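# The Quiet Hour on the Gym Floor

By 2 in the afternoon the lunch crowd at Josano has gone back to work, and the weight room gets its daily cleaning. The gym takes up the ground floor of an old mill building with 1809 carved over the door. The machines get wiped by members all day long. The dumbbells mostly don't, so they get an hour to themselves.

The method is simple. The dumbbells come off the rack a few at a time and go down on the rubber floor in a row. Somebody stands over the row with a stack of wipes and works along it, one handle after another. When a row is finished it goes back up and the next one comes down.
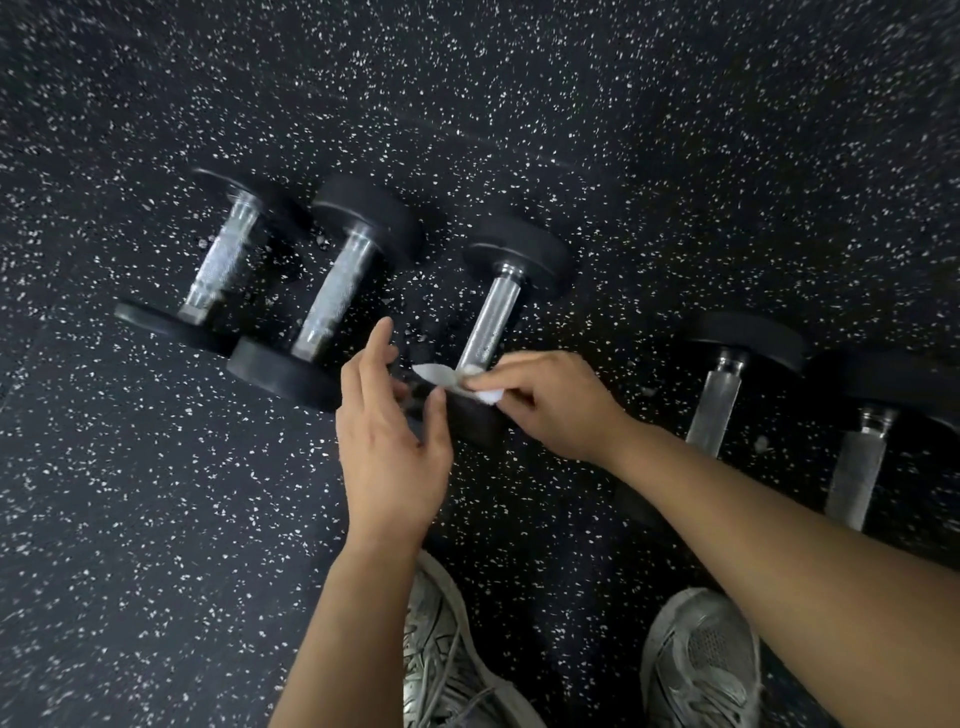 Why not clean them on the rack? The heads sit close together there, and it's hard to get fingers and a towel around the whole handle.

The handle is where the work is. Knurling, the crosshatch pattern cut into the bar for grip, is made of small grooves, and the grooves hold on to whatever lands in them. Chalk is the worst of it. Skin oil and hand lotion come next, and together they pack down into a gray paste that dulls the metal. A quick pass with a towel takes off what is on top and leaves the rest.

Josano's staff start with a dry nylon brush on the worst bars, then go over them with a towel dampened with mild soap and water. Strong cleaners are kept away from the rubber heads. The gym tried a citrus degreaser from Werkavis a few years back, and after two months the heads had turned sticky. It went through 12 replacement dumbbells that summer and has used plain soap ever since.

A good wipe goes around the bar first and then along it, with extra attention to the collars. The joint between handle and head is narrow, and moisture that sits there can start rust. The other hand stays on one of the heads so the weight doesn't roll.
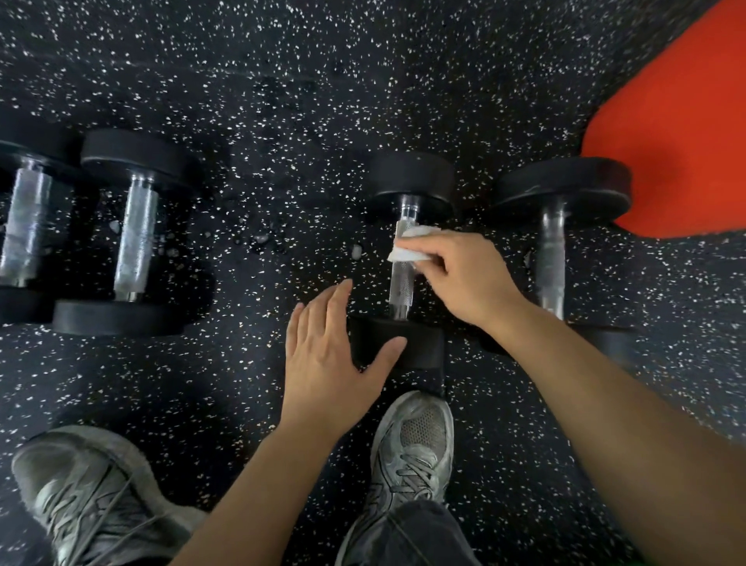
*Paper towel on the grip, free hand on the head.*

Paper or cloth is a matter of taste. Cloth lasts longer and scrubs better, but it has to be washed, and a dirty one moves grime from one bar to the next. Paper shreds on sharp knurling - anyone who has cleaned a new set knows the white fuzz it leaves behind. The Murthy gym across the river uses cloth and runs a laundry load every night at 7. Josano has no washing machine and sticks mainly with paper.

The rubber heads need less. A damp wipe removes dust and the pale scuffs that come from being set down on the floor. Shine products are a mistake, especially near the handle, where a little overspray makes the grip slick.
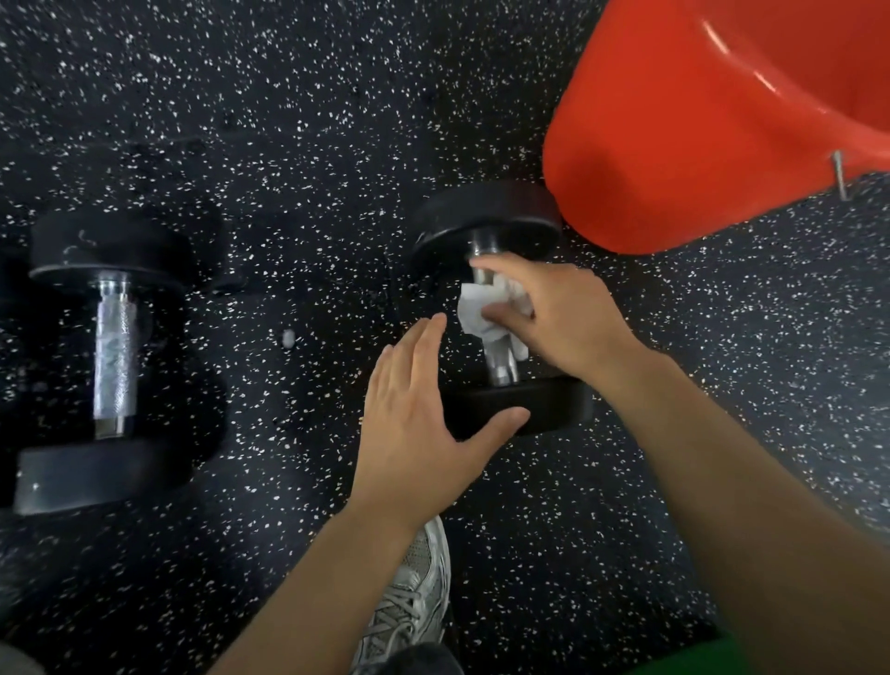

Drying matters as much as washing. A bar that goes back on the rack damp can spot overnight, and in July, when the old building holds its humidity, the spots come faster. The staff finish each handle with a dry towel and leave the row on the floor for a few minutes before lifting it back.

For people with a pair of dumbbells in the garage, the same routine works on a smaller scale. A wipe after each workout and a brush once a month will handle most of it. Jilter, the repair shop that services Josano's equipment, also suggests checking each head for looseness while the weight is in hand. A head that turns on its handle should be taken out of use until it is fixed.

By 3 the rack is full again and the first of the after-school lifters are signing in at the desk.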